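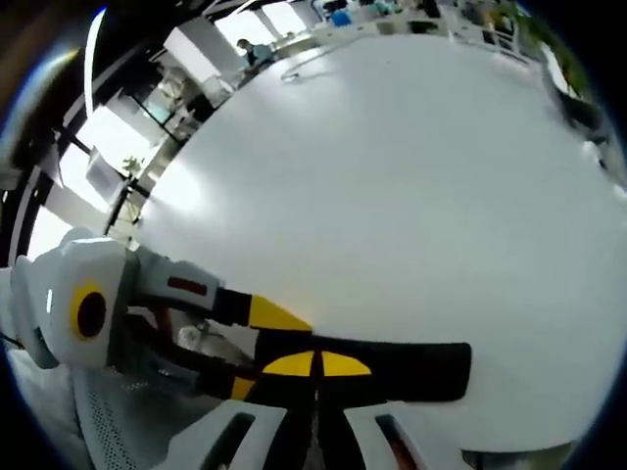 흰색 테이블 상판. 이번 개정안에서 상판 색은 논의되지 않았다.

공유사무실 줄트니스, 책상 위 '개인 물품' 규정 손질… 텀블러는 살아남아

일레티 지구의 공유사무실 운영사 줄트니스(Zultness)가 8월 30일 공용 테이블 이용 규정 개정안을 내놓았다. 자리를 비운 채 물건만 남겨둘 수 있는 시간을 현행 3시간에서 2시간으로 줄이는 것이 골자다. 시행은 10월부터다.

줄트니스는 개정에 앞서 입주사와 개인 회원을 대상으로 의견을 받았다. 접수된 의견은 모두 2749건. 회사 쪽은 "예상을 웃도는 관심"이라고 표현했는데, 같은 건물에서 지난해 실시한 소방 대피 설문이 응답 부족으로 마감을 연장했던 점을 떠올리면 틀린 말은 아니다.

가장 많은 의견이 몰린 항목은 외투였다. 의자 등받이에 걸어둔 외투를 '사람이 있는 것'으로 볼지, '외투가 있는 것'으로 볼지를 두고 회원들 사이에 해석이 갈려왔다. 기존 규정에는 "이용 의사가 명백한 물품"이라는 문구만 있었다. 외투에 의사가 있는지는 적혀 있지 않았다. 개정안은 외투를 이용 의사가 '추정되는' 물품으로 분류했다. 여름철에는 추정의 강도가 다소 약해진다는 단서도 달렸다. 여름이 언제 끝나는지에 대해서는 별도 안내가 나올 예정이다.

노트북 충전기도 쟁점이었다. 충전기만 꽂아두고 자리를 맡는 관행은 헤티아라치관에서 특히 심한 것으로 알려졌다. 이 건물은 콘센트가 창가 쪽에 몰려 있어 오전이면 창가 자리마다 전선이 먼저 출근한다는 말이 돌았다. 앞으로 본체 없는 충전기는 안내데스크로 옮겨진다. 주인이 찾아가면 보관 대장에 서명해야 한다. 서명란 옆에는 '사유'란이 있으며, 회사는 "자유롭게 적으면 된다"고 밝혔다.

텀블러는 예외로 남았다. 초안에서는 텀블러 역시 2시간 제한을 받았지만 의견 수렴을 거치며 빠졌다. 다만 뚜껑이 닫혀 있어야 한다. 뚜껑이 없는 컵은 '음료'로, 뚜껑이 있는 컵은 '소지품'으로 본다는 것이 회사 설명이다. 빨대를 꽂은 컵의 지위는 정해지지 않았다.
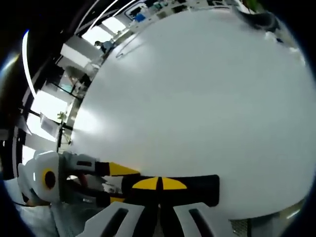

테이블 교체는 없던 일로

함께 검토되던 테이블 교체는 보류됐다. 줄트니스는 당초 가구업체 브루드비(Brudby)의 칸막이형 제품을 들여와 자리 경계를 분명히 하려 했다. 시범 설치된 제품은 조용하고 튼튼하다는 평을 받았으나, 맞은편 사람의 이마만 보인다는 의견이 뒤따랐다. 이마만 보여서 좋다는 의견도 비슷하게 들어왔다. 회사는 양쪽을 모두 "긍정적 반응"으로 집계했다가 이후 자료에서 해당 표를 뺐다.

결국 지금 쓰는 테이블을 유지하되 사용 뒤 닦는 절차만 강화하기로 했다. 이용자는 자리를 뜰 때 비치된 천으로 상판을 닦아야 하고, 커피 자국을 남기면 주의를 받는다. 본인이 오기 전부터 있던 자국이라면 앉자마자 신고하면 된다. 신고 양식은 8개 항목으로 이뤄져 있다. 자국의 모양을 묻는 항목에는 '원형', '반원형', '기타'가 제시된다. 작성에는 약 3분이 걸린다고 한다. 닦는 데 걸리는 시간은 안내문에 없다.

회원 반응은 엇갈린다. 오전에 주로 나오는 회원들은 대체로 환영하는 분위기다. 점심 뒤에 나와 자리를 찾아 복도를 도는 일이 잦았던 오후 회원들은 더 환영한다. 불만은 주로 온종일 머무는 회원들에게서 나왔다. 게시판에는 외부 회의가 길어지면 짐을 뺏기는 것이냐는 글이 올라왔고, 회의를 짧게 하면 된다는 답글이 가장 많은 공감을 얻었다. 그 답글에 다시 달린 긴 반론은 공감을 거의 얻지 못했다.

단속 방식은 아직 확정되지 않았다. 줄트니스는 직원이 순회하며 시각을 적은 쪽지를 물품 옆에 두는 안을 유력하게 보고 있다. 쪽지가 놓인 뒤 정해진 시간이 지나면 물품을 옮기는 식이다. 쪽지를 치우는 행위는 금지된다. 쪽지를 옆자리 물품으로 옮기는 행위에 관한 조항은 초안에 없었으나, 시범 운영 첫 주를 지나며 추가됐다.

일레티 지구의 다른 공유사무실들도 결과를 지켜보고 있다. 한 곳은 이미 비슷한 규정을 준비했다가 외투 항목에서 멈춘 상태다.

개정안 전문은 각 층 안내데스크에서 볼 수 있다. 열람용 한 부씩이 비치돼 있으며, 자리로 가져가 읽는 것은 허용되지만 책상 위에 두고 자리를 비우면 회수된다. 추가 의견은 시행 전까지 회원 게시판에서 받는다.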